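Towels: from the dryer to the shelf
Speaker notes, Pitholm housekeeping workshop, afternoon session

Slide 1. Open with the number. The Birnis guest house puts 236 towels through the laundry in a busy week in November. Folding is the part that backs up. Let people say how they fold at home before moving on.

Slide 2. Sorting out the pile. Towels come out of the dryer twisted together. Pull one free by a corner and lay it on the table before you try to fold it. Mention that a twisted towel folded as it is will never stack flat. Keep the other colors to the side and work on one at a time.
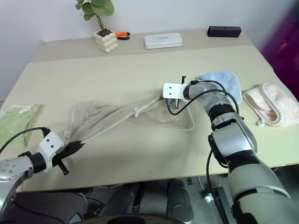
Tomar wrote back after the last handout that shaking each towel out hard first saves a step, and that a table is only needed for bath sheets. Read that out and ask for hands. My view: shaking works if you have the space. In the Birnis laundry room you hit the shelf.

Slide 3. Finding the edges. Trim helps here. If the border is a different color from the towel, follow it with your eye until you have all the corners. Tags and hanging loops also tell you which way the towel is lying. Turn the loop to the inside of the fold so it doesn't catch on the next one in the stack.

Pause here. Hand out the practice towels, 2 per person.

Slide 4. Flattening. Work from the middle toward the border with an open hand. Don't tug on the trim, it stretches and the edge goes wavy. Thick towels (900 gram) need more pressing than the thin ones.
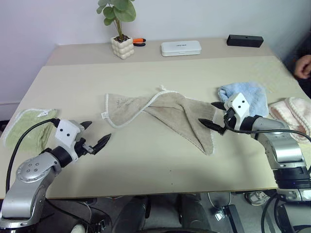 Slide 4: Taupe towel with white edging, right half still to be smoothed out.

Slide 5. The fold. Long sides in to the center, then in half, then in half again. Show it slowly, twice. Rounded edge faces out on the shelf.

Practice time is 20 minutes. Walk around the tables. Drosuvlow sheets go out at the end, with the shelf measurements on the back.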